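# Turora Tub & Bin: Club Edition

**A simulated two-arm bench for robotics clubs, classes and contest teams**

$1188 per club, per school year | up to 30 student seats | version 2

Hi! I'm Nisha Prajapati. I coached an after-school robotics club for a good long while before I started building this thing, and I still do on Tuesdays, so if some of this page sounds like a coach talking and not like a store, well, sorry. I write the lessons, I answer most of the email, and I'm the one to blame for the tub.

Tub & Bin is a simulated workspace your students open on a laptop. Two robot arms share a table with a round tub and a blue bin, there are small tubes in the tub, and the job (the main job, anyway) is to get the tubes out of the tub and into the bin without knocking the whole lot sideways. Students write the code, press Run, and watch what their code does. Then they say "wait, why did it do that," and that's your afternoon gone, in the best way.

## Where it came from

My own club had one real arm. One! It was a decent arm too, but on a busy day most of the kids were standing behind somebody else's shoulder. The same couple of students always ended up at the keyboard and the quiet ones ended up sorting screws. I tried sign-up sheets and I tried timers. I tried a second table with a "planning station," which was a marker and a sad piece of poster board.

What I wanted was for every student to have their own arm to crash. So I asked the folks at Turora if we could take one of their practice cells and turn it into something a ninth grader could open in the first ten minutes of a meeting. They said yes, and then it took much longer than any of us thought, and here we are with version 2.

## What your students do with it

The first meeting is just moving. They drive the right arm around with the keyboard, open and close the gripper, and get a feel for how close is too close. I don't let my group write any code that day, although there's always one kid who's already found the code panel.

After that they start on single picks. A tube standing out in the open is a kind first target, and we reset the bench to that again and again until the approach looks smooth. Then we move on to tubes that are bunched together near a wall, and this is where everybody's nice tidy code falls apart. The gripper fingers need room on both sides! If you come straight down on a cluster you'll shove one tube while you're trying to grab its neighbor, and if you come in at an angle you have to think about the rim of the tub. I've watched two students argue about that rim for an entire meeting, with pencils for tubes and a soup bowl for the tub.

The divider in the tub causes more trouble than you'd think from looking at it. Students love to plan a straight line from here to there, and the divider is standing right in the line. They can go over it, or they can go the long way, and both are fine by me as long as they can tell me which one they picked and why.

Only then do we bring in the left arm. Two arms in one workspace is the part parents always want to see at open house, and it's also the part I'd ask you not to rush. Most of my students' first two-arm programs are a very slow car accident.

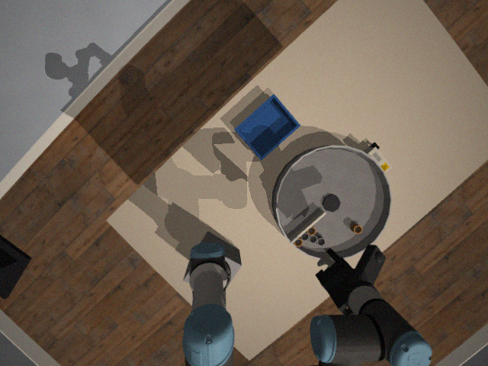

The lighting took me ages to settle on. Early versions had flat, even light with hardly any shadows, and every student's vision code worked perfectly on day one, and I knew that wasn't doing them any favors. Real rooms have a lamp in the wrong place. So the Club Edition has strong shadows by default, including the shadows of the arms themselves, and students who are finding tubes by color or brightness run into them pretty fast. There's a soft-light setting if you want to ease a younger group in. I turn it on for the first couple of meetings, then I switch it off without telling them (I know, I know).

You can change the start layout, too. Tubes can be scattered, bunched up or put exactly where you want them, and you can save a layout and send it to the class so that everyone's working on the same problem. I keep a folder of mean ones.

## What's in the box

There isn't a box, but you know what I mean. Your club gets:

- The Tub & Bin workspace, ready to run, with both arms set up
- Seats for up to 30 students, plus a coach login
- The Nanier block editor, and a plain text editor for students who are done with blocks
- 6 units of lesson notes, written by me, with the mistakes left in
- Saved start layouts from easy to unkind
- A run recorder, so a student can play back a bad run and look at it from another side
- Score sheets for in-club contests

The lesson notes are plain documents and you can edit them. Please do! A coach in a middle school program rewrote my whole second unit as a relay race and it's better than mine, so with her okay I put it in the download.

## Blocks or text?

Both, and you can swap in the middle of a project. Nanier blocks turn into readable text when you hit the Show Text button, and a lot of my students make the jump that way without any speech from me. What you can't do is go back the other way once you've edited the text by hand. I'd love to fix that and I've been told, kindly, to stop asking until after the next release.

If you have students who are strong coders already, start them in text and give them one of the bunched layouts. They'll be humbled by lunch.

## Getting ready for Norðdahl

Plenty of you have found this page by way of the Norðdahl Student Challenge, so let me say what this does and doesn't do for you. The simulated round at Norðdahl is a pick-and-place task with two arms, and Tub & Bin is good practice for that kind of thing. It isn't the contest field. The pieces are different and so is the table, and your team will need to read the rules for themselves. (Read them twice. My team lost a whole round over a line on page two.)

What carries over is the habit of working. Students learn to test one change at a time, to watch the replay before touching the code, and to write down what they tried. My group keeps a shared notebook with a page per run, and by March the early pages are painful for them to look at, which I enjoy very much.

The entry window for this year's challenge closes on 18th February, so if you're buying mainly for that, drop me a line first and I'll get your seats turned on the same day if I possibly can.

## Will it run on our laptops?

Probably. If your school laptops can play a video in full screen without huffing, they can run Tub & Bin with the shadows set to Medium. The older machines in my club room need Low. You don't need a fast internet connection during the meeting, just for the first download and when students turn in their runs. I'd do that first download the day before. Please don't have a full room of students all hit Download together on school wifi, like I did.

There's a free trial with two seats, and I'd really like you to try it on your own worst laptop before you pay for anything.

## And if we have a real arm?

Lucky you! The code students write in the text editor can be sent to a Rimonetti classroom arm using the bridge, which is a separate free download. I'd call the bridge "working but fussy." Speeds and reach are different on the real arm, so tell students to start slow and keep a hand near the stop button. Their grips will need tuning as well. A grab that's lovely on the screen can be hopeless on a real tube, and that's a really good lesson for a group that's starting to feel smug.

If you have some other brand of arm, I can't promise anything. Ask on the coach board, though, as a few people there have been tinkering.

## Stuff I'd like to improve

The camera controls are awkward on a trackpad. I get an email about this nearly every week and you're all correct. Hold Shift and drag for now.

The score sheets print in a weird order on some printers. I haven't been able to make it happen at home, so if yours does it, send me the printer model.

And a few coaches have asked for a mode in which two students drive one arm each from separate laptops. I want that so badly. We've had it running in my own club and it was loud and wonderful and it fell over every few minutes, so it's not in the Club Edition yet.

## Ordering

It's $1188 for the school year, and that covers the whole club, updates included. Purchase orders are fine, so are cards. If you're a tiny club and the price is a problem, write to me through the coach board and tell me how many students you have. We keep a pot of half-price licenses for new groups, and they do get used up in the fall, so earlier is better.

Seats can move from one student to another all year. When somebody quits for track season, you just free up their seat and give it to the next kid, and their saved runs stay in your coach folder until you clear them out.

Questions go to the coach board under "Tub & Bin." I check it most evenings after dinner, except Tuesdays, when I'm at club.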